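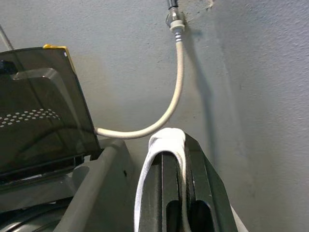
Lid up, white cloth, yellow tab. Laundry, day whatever.

Mesfin Endale
4 June 2025

I have moved into a place with its own washing machine and I'm going to be unbearable about it for the length of one thread. Mute accordingly.

For those who missed the previous era: the laundromat at Pludholm Court, quarters only, and a change machine that took your five and thought about it.

The new one is a top loader. The lid is smoked see-through plastic, like the windows of a car you'd let merge first. You can sort of see things through it. You can't see enough to learn anything.

There's a yellow tab on the corner of the lid. It's the only cheerful part of the machine and I've become fond of it. Everything else is gray or black or pretending to be.

The landlord, Kiros Alemneh, gave me the tour. The tour was "that's the washer." He then spoke for a long time about the gutters.

No manual. I asked. He said it was "pretty much a washer." He's right, but I would have liked a paragraph on the dial.

The dial has a setting called Regular and a setting called Normal. I've run both. My shirts have declined to comment.

First load was towels. I overfilled it, obviously. After years of paying per load you develop a certain packing style. I could have gotten a sleeping bag and a winter's worth of socks into one Pludholm machine, and I did, and they came out the same color.

It takes a while to accept that you can wash four things. You can wash ONE thing. There is no one in line behind you holding a pillowcase of jeans and sighing.

So yesterday I washed one shirt. I felt like minor royalty. Then I thought about the water and felt like a minor villain.

Detergent: I bought Lodum, unscented, because my sister Mekdes has been telling me for years that I smell like a fake meadow. The cap has lines inside it. The lines are the same color as the cap. You pour until you feel guilty and stop there.

Correction from Mekdes, who reads these: she said "fake mountain." Sorry. Fake mountain.

OK, the white stuff. I own a lot of thin white cotton that used to be something. Dish towels, T-shirts that lost the right to be worn outdoors, things I wipe the counter with. Wet, they are all one item. It has arms sometimes.

They wrap around each other in the spin. You reach in for a dish towel and up comes the whole family. I've taken to fishing them out one at a time and flapping them, which does nothing for the wrinkles but makes me look like I'm surrendering to the neighbors.

Several people asking what I use for whites. I use low expectations and warm water.

Stamatia Moschos from my old building (hi Stamatia) says a scoop of washing soda. I tried it. The dish towels are now a brighter shade of not white. I'm calling that a result.

She also says I should be soaking them overnight. Stamatia, I don't plan dinner overnight.

Let's talk about the hose. White braided water hose, loops around at the back like it's got somewhere nicer to be. I didn't think about hoses once in my entire renting life. Now I lie in bed and think about the hose.

I read one article. The article said to check your supply hoses for bulges. So now I go and look for bulges, and every hose looks slightly bulgy if you look at it with enough dread.

Went to Demissie, the hardware store at the bottom of the hill, to ask how you know when a hose is old. The woman at the counter asked how old it was. We looked at each other for a bit.

She did tell me something useful, so I'll pass it on: turn the taps off when you go away for more than a couple of days. I wrote it on a sticky note. The sticky note is now somewhere in the machine, or it was, and is now lint.

If you've never washed a sticky note with a black sweater, picture a very small snowstorm that hates you.

Lint update: it's on everything. The sweater was fine at the laundromat for years. I suspect the laundromat was shipping its lint to other customers.

Timing. The quick cycle says 14 minutes on the dial. It takes 19. I've stood there with my phone. I don't know what it does with the other five and at this point I feel it's private.

Ayantu Seyoum asks why I'm standing next to a washing machine with a stopwatch. Ayantu, you have a spreadsheet of your houseplants.

Something I did not expect to have opinions on: leaving the lid up afterward. Kiros is a lid-down man, for looks. I'm lid-up, for smell. He came by about the gutters, closed it on his way past, and I opened it again before his truck had left the curb.

If you keep yours shut and it smells like a pond, prop it open, wipe around the rim with a dry rag, and give it an evening. I know everybody's grandmother already told you. Mine told me too – I just didn't have a rim at the time.

The rag you wipe the rim with will then need washing. I've made my peace with it.

Current system, for the record. Darks whenever. Towels when the last one is load-bearing. Whites when I've run out of things to wipe the counter with, and then all at once, like a bank run.

Folding: I don't fold rags. I had a brief phase in the first week where I folded the rags. They were in a basket, in thirds, and guests complimented them. It couldn't last and it didn't.

Question from the replies, would I go back to the laundromat. No. But I'll admit the big dryers were magnificent. You could put a wet comforter in one of those and get back a hot cloud. At home I've got a drying rack that folds up on your thumb.

Also I used to read there. I got through two long novels at Pludholm Court on nothing but delicates. At home I start a load, sit down with a book, and get up again to see how the load is doing. It's doing what it was doing.

Anyway, it just stopped spinning. Going to go separate some dish towels from what I believe is a T-shirt.

It was a pillowcase.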